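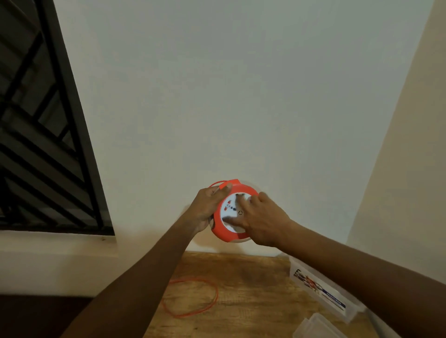
Dear Piroska, dear all,

Thank you for the careful reading, and sorry for the slow answer. I wanted to run the second labeling pass to the end before I write, because two of your questions depend on it. I leave your message in pieces below and answer under each one. At the end there is a part about the contact labels which you did not ask for, but I think it concerns everybody who uses the Bikdale clips.

Piroska Mészáros wrote:

> I have read the draft about splitting head camera recordings by the
> role of each hand. I like the idea, but I see three problems.
>
> First, you say that in every segment one hand is the "support" and
> the other is the "worker". Is this always so? When I turn an object
> around in the air, both hands carry it and both hands move it.
>
> Second, you use the 21 hand points from the tracker as if they are
> measured. For the hand which is behind the object, they are guessed.
> Did you check what happens when you simply remove them?
>
> Third, I don't understand why you cut a segment at the change of
> contact and not at the change of motion. Motion is much easier to get
> and we have it already for all the Dolport recordings.
>
> Also a small thing: in the section on training you write that the
> policy is "better". Better in what?
>
> Piroska

1. Is there always a support hand?

No, and the draft is wrong in this place. I have added a third label, "shared", for the segments where we can't say that one hand serves the other. Emilian and Rodica labeled all 200 clips again with the three labels, each of them alone, and then we compared. Most of the disagreement is now between "shared" and "support", very little between "support" and "worker". This is what I hoped for. The direction of the help is easy for a person to see, and what is hard is to say when the help begins.

The cord reel clips are a good case to look at. It is a round thing with a thick orange housing and a white plate in front, and when it is held in the air over a table, one hand has to keep it there. In the segments where the left hand has the rim and the right hand is on the plate, both labelers wrote "left support, right worker" without any discussion. But when the reel changes its angle a little, the right hand may be pushing on the plate or only following it. There Emilian wrote "shared" and Rodica kept the old label, and after talking with both I believe each of them is right by the text of the manual. So the manual must be changed. Helmut has a proposal for the new sentence, see the last part.

2. The points of the hidden fingers

You are right that they are guessed, and I should have written it more clearly. I have now made the test you ask for. We trained the segmenter in three ways:

a) with all 21 points for each hand, as the tracker gives them;
b) without the points which have low confidence, the missing ones filled with the last good value;
c) without the low confidence points and with a mask, so the network knows which ones are missing.

Variant (b) is the worst. I did not expect it to be worse than (a), but when I looked at the clips the reason was clear: the last good value is often from before the grasp, so the network sees an open hand on an object which is already held. Variant (c) is the best, with a small but steady advantage over (a) on every object where the fingers go behind a rim or an edge. On flat objects (the trays, the folded boxes) there is no difference between (a) and (c) that I would defend in front of a reviewer.

I must say also where (c) does not help. When one hand lies across the front of an object, the tracker sees this hand well and reports high confidence, and still it can't know which part of the object is under the fingers. This is not a problem of the hand, it is a problem of the object. With the reel, the right hand hides a good part of the white plate, and exactly the part which we need. The object model (it is Virgil's, from the Rolluston scans) places the plate correctly from the outer ring alone, so at least its center is good. The rotation of the plate around this center is not good. A ring looks almost the same at every rotation, and only the handle on the top breaks the symmetry.

3. Contact or motion

Yes, motion is easier. I have used it in all my earlier work and I would like to use it here. But look what it does with these clips. The person wears the camera on the head, so the whole picture moves all the time. After we take out the head motion, what remains for the reel is almost nothing, a slow drift. The hands stay on it, the reel stays over the table, and inside this quiet time a finger goes from one place on the plate to another. If we cut by motion, the full minute is one segment. If we cut by contact, we get the small steps, and the small steps are what the robot has to repeat.

For the Dolport recordings the situation is different, I agree. There the objects are on the table, they are picked and placed, and a motion cut finds nearly the same borders as a contact cut. If you work only with Dolport, please stay with motion and save yourselves the labeling. I will say this openly in the paper. I would not like somebody to spend the month of August on contact labels for pick and place, as I did.

4. "Better" in what

Fair question. I count one thing only: if the robot keeps hold of the object with the support arm until the worker arm is finished. I do not count if the task was done well. With segments from contact, our two-arm setup keeps hold in more of the trials than with segments from motion, and the difference is large for held objects and zero for objects that rest on the table. I have rewritten the section so it says this and nothing more. The word "better" is gone.

Training takes 700 epochs in both cases, with the same seed list, so this is not the source of the difference. Virgil asked me the same off the list.

One more result, which is not in the draft. When we give the policy the support arm from the labels but let it learn the worker arm freely, it is almost as good as with both. In the opposite case it is bad. I take from this that holding is the part that the demonstrations teach, and that the worker arm can find much by itself if the object does not run away from it. I am careful with this, it is one setup and one gripper type. If somebody has the time to repeat it on other arms, I will send the configuration files with pleasure.

5. What is a contact, for a fingertip?

Now the part that nobody asked for. In the manual we have for every fingertip the labels "free", "on surface", "in opening". I thought this is simple. In the reel clips, the tip of one right finger is at a socket opening on the left side of the plate, and I have gone forward and back around this moment many times. I can't decide if the finger is pushed into the opening or is only pressed against it. Emilian says in, Rodica says on. The left hand gives no trouble at all, with its fingers around the orange housing and the thumb flat across the top edge, near the handle.

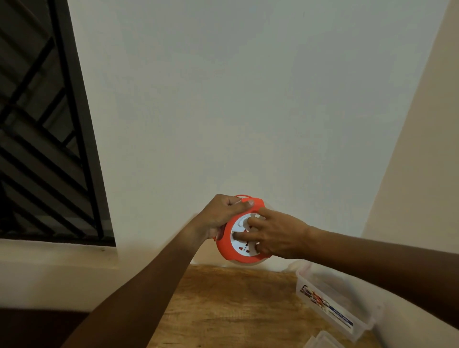
6. Proposal for the manual

Helmut and I suggest the following text. Please read it as a draft and change what you want.

"Shared" is used when the object turns or shifts and both hands touch it, and the labeler would need to guess which hand causes this. If the object is at rest against the head-corrected background, "shared" is not allowed.

"In opening" and "on surface" are joined into one label, "at opening", for all objects where the opening is smaller than a fingertip is wide. The old labels stay in the file in a second column, so nothing is lost for people who already use them.

If a fingertip is hidden by another finger of the same hand, it gets "unknown". Until now the labelers have written what they believed, and I confess that I encouraged it.

The third rule will make the numbers look worse for some weeks, because the segmenter will lose many easy examples. I prefer this. Helmut thinks we should keep a second version with the believed labels for comparison with older work, and I have no objection if the two versions never meet in one folder.

The joined label has a cost also. For a robot finger it matters very much if it goes in or stays on. But I think that such a question must be answered by a force sensor or by a second camera from the side, and a head camera above the hands is the wrong witness for it. Rodica does not agree, she believes the shadow at the fingertip has enough information. She has started a small test on the other Sandu objects, and I would be happy if she is right.

7. Files

The new labels with three hand roles are in the usual directory, under "roles_v2". The fingertip labels are not changed yet, I wait for your comments on part 6. Virgil, could you please check the reel model again for its rotation, using the handle? In four of the clips it comes out mirrored and I don't find the reason on my side. I tried with another start pose and the result was the same.

Piroska, if the answer to your third question is still too weak, please write it plainly, here on the list or to me directly. I can also send you the two segmentations of the same clip next to each other, it is easier to see than to explain.

With best regards from Bikdale,
the labeling side of the project (Emilian has read this before sending and asks me to add that he still says "in")

Contact the list owner | Copyright of each message stays with its author | Back to top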